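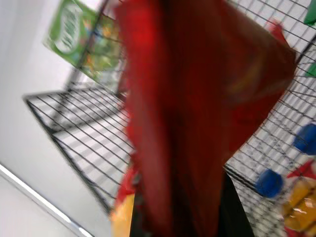
Red bag and the green box on the wire rack

Snack corner on a two-tier wire rack: what goes on top?
Small Spaces & Pantries > Show and Tell

maltano_mornings
Posted Tue 15 October

Hi everyone! Long-time reader, and I finally have something to ask. I've been setting up a little snack corner on one of those black wire mesh racks with two levels, the kind that sits right on a table, and I'm happier with it than a grown person ought to be. My trouble is the bags. Boxes are easy, you lean them against the back and they stay put (the green one has been very well behaved). But chip bags slump, and they fold over in the middle, and by the end of the week the whole top level looks like a laundry pile. The red one is the worst of the bunch and I keep moving it from one spot to another.

So do you stand your bags up, lay them flat, or give up and pour everything into jars? I would love to keep them in their own packaging, because the colors are half the fun for me.

lindgren_lane
Re: Snack corner

Oh, I love this already. I'm a stander! Bags upright, fronts facing out, and something with a bit of weight close by so they have a neighbor to lean on. A full bottle works very nicely. If yours fold in the middle, try giving the bottom of the bag a gentle squash first so it has a sort of foot, and then lean it back against the grid. Mine stay like that for days, or at least until my kids get home from school.

pladutum50
Re: Snack corner

I'm going to disagree, kindly I hope. Bags belong in a bin. I had a rack very much like that for two years and standing the bags up looked lovely for one afternoon and then drove me up the wall every day after. I bought a long fabric bin from Uvance, dropped all the chips in it, and stopped thinking about them. It isn't as pretty, I'll grant you that, but I can find the pretzels.

The other thing I'd say is to put the drinks down low. Wire shelves will hold them fine either way, but a rack that's heavy on top gets wobbly when you reach for something in a hurry.

maltano_mornings
Re: Snack corner

Thank you both! pladutum50, I did think about a bin, I truly did, but I'd lose the colors and I'm stubborn about that. The drinks advice I'm fully on board with. Here's the whole arrangement.

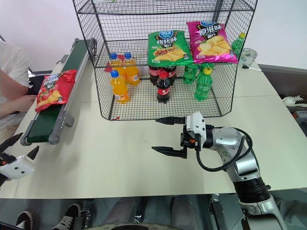 Drinks by kind has been my rule from the beginning, and I don't think I'll ever go back to mixing them. When someone stops by and asks for a soda I can point at it from across the room and let them help themselves. So it goes orange on the left, then cola, then the green ones over on the right, with the chips up top where they show off a bit. The barbecue flavor stands up pretty well, but the pink bag (that's the original flavor) likes to tilt, and I don't know whether to fuss with it or let it be. I also have one green soda on the upper level at the far right, tucked in behind the pink bag, and I go back and forth on whether it should come down and join the others.

lindgren_lane
Re: Snack corner

Leave that bottle right where it is! That's your weight for the pink bag. Just slide it closer so the bag can rest on it properly. And I think the tilt is charming, it makes the whole thing look used and friendly.

pladutum50
Re: Snack corner

All right, I'll admit the bottles look very good sorted like that. I'd still bring the top one down, and I'd still use a bin. Maybe a clear one, so you keep your colors? We could both be happy.

wirerack959
Re: Snack corner

Jumping in from the jar side of the room. Jars are fine for pretzels and nuts and awful for chips, which go soft on me within about 3 days no matter how tight the lid is. Keep the bags. What helped me was a pair of plain bookends on the top level, one at each end, and the bags in a row between them like paperbacks. I set mine up last December and haven't touched it apart from refilling.

maltano_mornings
Re: Snack corner

Bookends! I have a pair in the hall closet doing absolutely nothing. I'll try those this weekend, with the red bag in the middle where it can't get away from me, and the clear bin can be my backup if they slide around on the wire. Does anyone put a liner under theirs, or do the bookends grip well enough on their own?

wirerack959
Re: Snack corner

I cut a strip of that rubbery drawer liner and laid it underneath. Without it they creep.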